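Notebook, August, dye bench

Started 9.40. Entry carries on from the last page, which ran out halfway through the madder bath notes.

Purpose, for whoever picks this up after me: we have been told by more or less everybody that the new mordant from Bolleditz does the same job as plain alum in half the time and holds better in light. I would like that to be true. I have also been dyeing wool long enough to have heard it before about other powders in nicer tubs. So this is a side by side, same fleece, same water, same madder, and I am writing down what comes out.

Yarn is the Detness two ply, undyed, scoured by us and not by them. They say it comes scoured. It doesn't, or not enough. I put a short length in hot water with a drop of soap and the water went the colour of weak tea, so whatever they are doing at the mill is a rinse. If anybody has had patchy results with this yarn and blamed the mordant, look here first. I re-scoured the whole lot and let it cool in the pot overnight with the lid on.

Weights. Total dry yarn for this trial is 3754 g, which is more than I wanted to use, but Eluned wants enough at the end to weave a proper sample length and not another drawer of little tufts. Fair enough. Split into two halves, one for each mordant, plus a small hank kept back with no mordant at all. The no-mordant hank was my addition. The Bolleditz leaflet has a photo of a rich red next to a pale pink and calls the pink "untreated", and I want to see what untreated looks like in our water before I believe the gap.

Water. Tap, as ever. It's hard here and madder likes that, so I'm not going to fuss over it. I did think about rainwater for one pot and decided against. One change at a time or I'll be sitting here in October with six pots and no idea which thing did what.

Alum pot: usual recipe, brought up slowly over an hour, held an hour, left to cool with the yarn in. Nothing to report. It did what it always does.

Bolleditz pot: the leaflet says add the powder to warm water and stir until clear. Stirred for ages and it never went clear. It went from milky to slightly less milky. I rang their helpline and was told this is normal in hard water areas. In that case the leaflet could say so. It also says hold at temperature for 23 minutes, a very exact figure for a process where the pot takes longer than that to heat evenly from the middle to the sides. I kept to it anyway, timer and all, and started counting when the middle of the pot reached temperature. Somebody starting from the side of the pot would get a different answer.

Thermometer note: the long one reads high. Checked it against the glass one in plain boiling water and it was over by 5 degrees. I don't know how long it has been doing that. It puts a question mark over the weld notes from spring, where I wrote that the yellow went dull at a temperature I now think we never reached. I have gone back and pencilled a note in the margin there. The long one is now in the drawer with tape round it.

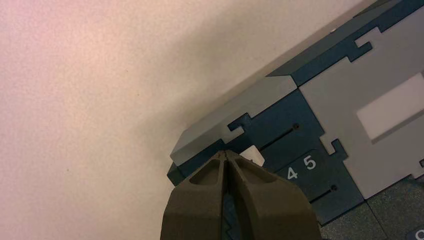 11.15. Madder. Ground root, the older sack, because there isn't enough of the new one to do both pots and I won't split sacks across a comparison. Soaked overnight, strained once through the muslin. Same amount of root by weight in each pot. I've seen people do these trials with a spoon and then talk about a ten per cent difference in colour.

Kept both pots on the low side all the way through. The usual warning is that madder goes brown if you let it get too hot, and I do believe that one, having ruined a good blanket's worth of yarn years ago. Used the glass thermometer only.

Eluned Yorath came by at noon and looked in both pots and said the Bolleditz one was redder. I asked her to come back when they were out, rinsed and dry. Wet wool in a dye pot under a yellow bulb is no way to judge anything. She agreed and then said it was still redder. She may turn out to be right. I'm leaving her remark in so we can check it.

12.50. Both pots off. Left to cool in the bath. The leaflet says you can lift straight away with theirs and save the cooling time, and that is where most of their "half the time" comes from when you add it up. The mordanting itself saves perhaps forty minutes. The rest is just skipping the cooling, and nothing stops you skipping that with alum either, if you don't mind the risk of felting. So I took one hank out hot from each pot and left the others in. The hot ones are tagged with a knot at the end.

Afternoon. Rinsing. This part does bother me. The alum yarn ran clear on the third rinse. The Bolleditz yarn was still giving off colour on the fifth and I stopped at the seventh with the water faintly pink. It might be loose root caught in the yarn, though both baths went through the same muslin. It might be dye that never took. If it is the second, some of what Eluned saw in the pot is going down the drain with the first few washes, and a customer would notice.

Hung both lots in the back, away from the window, on separate rails.

Next entry, the following afternoon. All dry.

Compared by the north window with the lights off. Alum: the brick red we always get, even all through, a touch orange in the thicker places. Bolleditz: slightly deeper, slightly bluer, and uneven. There are paler bands where the ties were, even though I tied both lots loosely and the same way. No mordant: a pinkish tan, much stronger than the pink in the leaflet. So either their untreated sample was done in very soft water with hardly any root, or it was photographed kindly. I'd guess both.

The hot-lifted hanks: alum one a little paler than its neighbours, no felting I can feel. Bolleditz one about the same as its neighbours. One point to them, a small one.

Showed them to Eluned without saying which was which. She picked the alum as the nicer colour. Then I told her and she said she'd meant the other. We have recorded the first answer.

Rub test with a damp white cotton rag, same number of strokes on each. Alum left nearly nothing. Bolleditz left a clear pink smear. Did it again on a different hank from each lot with a fresh piece of rag and got the same. I would not sell that as a scarf to go over a pale coat.

Light test. Wound strips of card, half of each covered with foil, and put them in the south window next to the old indigo strips. The claim to check is the one on the tub, "outlasts alum", with no number after it and no word on what they tested or for how long. Wrote to ask. The reply said the figures came from a study at Pintér and that they couldn't send it. I'd never expect a powder seller to hand over its recipe, but a fading test is a fading test. Until I see it I'm treating that line as decoration.

Cost, since it will come up. Alum for this trial came to very little, I had to look twice at the receipt. The Bolleditz powder works out at around 52 pence for every hundred grams of yarn at the dose they give. On a small hank you'd never feel it. On a full season's dyeing it's real money for a colour that rubs off.

What could be wrong with my side of it: one trial, one fleece, one sack of root, and an old one. The milky solution is the thing I trust least. If the powder isn't dissolving in our water then half of it is sitting on the outside of the wool doing nothing useful, and that would fit the bands and the long rinsing and the rub test all together. Somebody in a soft water area might get a lovely result and think I'm a crank. So the next run is the same again with rainwater in the Bolleditz pot, and rainwater in the alum pot too, to keep it fair. There's enough in the butt for two pots if we don't use it on the tomatoes.

Also want to try the Badonik powder at some point, as two people have now told me it's the same stuff with a different label. I've no evidence for that beyond the fact that both leaflets have the same spelling mistake in the same place.

To do
Rainwater run, both pots, small hanks this time.
New long thermometer. Test it before it goes anywhere near a pot.
Tell Detness about the scouring. Send them the jar of tea-coloured water if they argue.
Pull the light strips at the end of the month, then put them back.
Wash the muslin. It has gone pink and will be blamed for everything.
Eluned to have the alum yarn for the weaving sample. She can have the other lot as well once I've washed a length of it with something white.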